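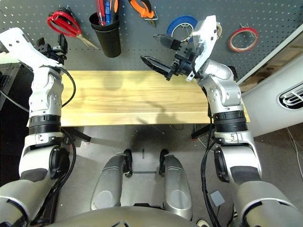
Where do you all keep the everyday tools?
Posted in: Sheds, Garages and Workrooms

marrowfat_jen
Evening all. I've been meaning to ask this for ages and a wet Friday seems as good a time as any. We moved to Pant in February and for the first time in my life I have a proper workroom, with a door and a window and a bench that isn't also where we eat. My dad kept everything in drawers (old kitchen drawers, lined with newspaper, and heaven help you if you put the pliers in with the chisels) and I've always done the same without thinking much about it. But my brother in law has been on at me to put everything on the wall, and he's got me wavering. I mostly do small repairs, picture framing, a bit of upholstery when I'm feeling brave. Walls or drawers? I'd love to hear what people have lived with for a good long while, as opposed to what looked nice the week it went up.

Tolly
Wall, every time, and I say that as someone who held out for years. I'd buy a second pair of scissors because I couldn't find the first, and then find both of them under the sandpaper the day after. Once they were hanging up I could see at a glance if one was missing, and the family got much better at bringing things back as well, though my daughter still thinks the tape measure is hers. Start with the things you reach for without looking. Scissors, cutters, the screwdrivers you really use, a pencil. Leave the rest in a box for a month and see what you go hunting for.

old_ferrous
I'm afraid I'm going to be the grump. Drawers! I had a whole wall of pegboard in our last house and what I mainly remember is dust and the hooks coming out. You lift off a pair of snips and the hook comes with them, drops behind the bench, and there you are on your knees with a torch. I counted once, when we were packing up to leave, and there were 14 of the blasted things down there. My chisels also went a bit brown over the winter, hanging in the damp air, and the ones in the drawer with an oily rag didn't. I know it looks lovely and I don't want to spoil anyone's fun, but I wouldn't go back.

Tolly
The hooks coming out is a fair complaint, but that's cheap hooks, ferrous! The ones with a little clip or a double prong stay where they're put. I got mine from Rirnier, the blue packets, and I don't think I've lost one yet. Agree with you on chisels though. Mine live in a roll.

Pieter Van Wijk
Hello Jen, welcome to the border country, I'm not so far from you. I'd say a bit of both, and please do think about what shape things are before you decide. Long thin things go in a pot. I had each screwdriver in its own hole for years, very smart, and it took up half the wall, and now they stand in a cup and I pick them out by the colour of the handle. Flat things go in drawers. Round things with a hole in the middle want a peg, and for me that is mostly tape, because a roll of tape in a drawer picks up every bit of fluff and sawdust going and then the edge is no good for anything. Mine go on one long peg, the ones I use most at the front. I did buy the Judanholm rack with the separate arms and it was a handsome thing, but it held 5 rolls and I have more tape than that (my wife would say a good deal more) so it has gone to hold ribbon in her sewing room, where it is very happy.

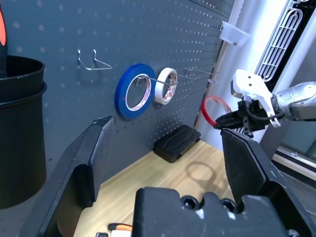
marrowfat_jen
Oh Pieter, the fluff! I've got a roll of masking tape in the drawer this minute that looks like it's grown a beard. I think you may have sold me on the pegs for that alone. Can I ask how far off the wall your board stands? Ours is an outside wall and I don't want to trap the damp behind it, especially after what ferrous said about his chisels.

Pieter Van Wijk
Mine is on battens, so there's a gap the thickness of my thumb. It has been fine, but it's an inside wall. On an outside one I would leave the bottom open so the air can move.

old_ferrous
Seconded on leaving the bottom open, and do paint the wall first, you won't want to take it all down again. I'll give you the tape, Pieter. Mine's on a broom handle across two brackets, so I suppose I'm a wall man in a small way.

hettie_b
Can I put in a word for not spending much? I priced up a full Purnano set for my wall and it came to £303 with the shelves, and I had to go and have a sit down. Ended up with a plain sheet from the timber yard and a bag of mixed hooks, and I moved them about so often in the first few weeks that I was very glad I hadn't paid for anything fancy. Jen, don't draw round your tools with a marker until you've had it up a good long while. I did mine straight away and there's an outline of a hammer behind the calendar to this day.

marrowfat_jen
Ha, I'd been looking forward to the drawing round part! Right, one sheet to start with, over the bench, battens behind, and the chisels are staying in Dad's drawer with a rag. Has anyone cut pegboard with a hand saw, or does it just fray?

Tolly
Fine toothed saw, masking tape along the line, go slowly. If you can get the beard off it first.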